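The Uvavmont Transfer

The booking was for two nights in Pustby, return by the coast ferry, one cabin bag. Voltura had sold it as a package: flight, room and boat on a single reference. The reference was printed on every page, and it was wrong on the fourth.

I found this at the transfer desk in Uvavmont. The clerk entered the code from page four and got a family of five going to Negri. She entered the code from page one and got me, without the boat.

"The ferry was sold separately," she said.

"It was sold with the room."

"Then the room has it."

She rang the hotel. The hotel held a reservation for room 342 and a note reading "boat included", with no boat attached. She wrote down the time of the call and closed the window on her screen.

The rules were on the wall behind her. A passenger with a broken package could claim the fare for the missing part, or be carried on the next sailing with space. The fare was 1,040 in the local money. Voltura had paid the ferry company 1,031, and the difference was a handling charge, which could not be refunded because the handling had taken place.

I asked for the sailing. The next one with space left at ten past six the following morning. In December there had been three a day, she said, but the timetable had changed.
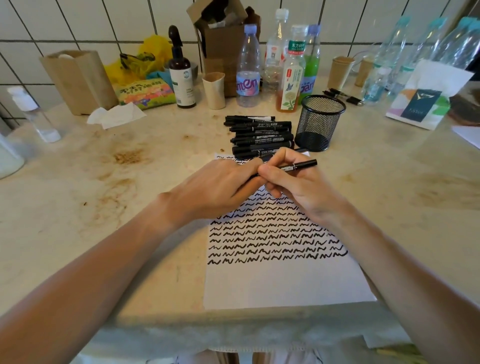 The waiting room had eleven seats and a heater on a timer. I took the seat nearest the socket and read the terms of carriage, all of them. Clause nine dealt with luggage left on deck. Clause fourteen said that a passenger who slept in the terminal was deemed to have been accommodated.

At five the shutter went up and a different clerk came out with a list. My name was on it twice, once for each reference. He asked which one was travelling.

"The one with the room," I said.

He crossed out the other and gave me boarding card 2,739. The gate was already open – I could see the ramp, and the family of five standing at the foot of it, holding page four.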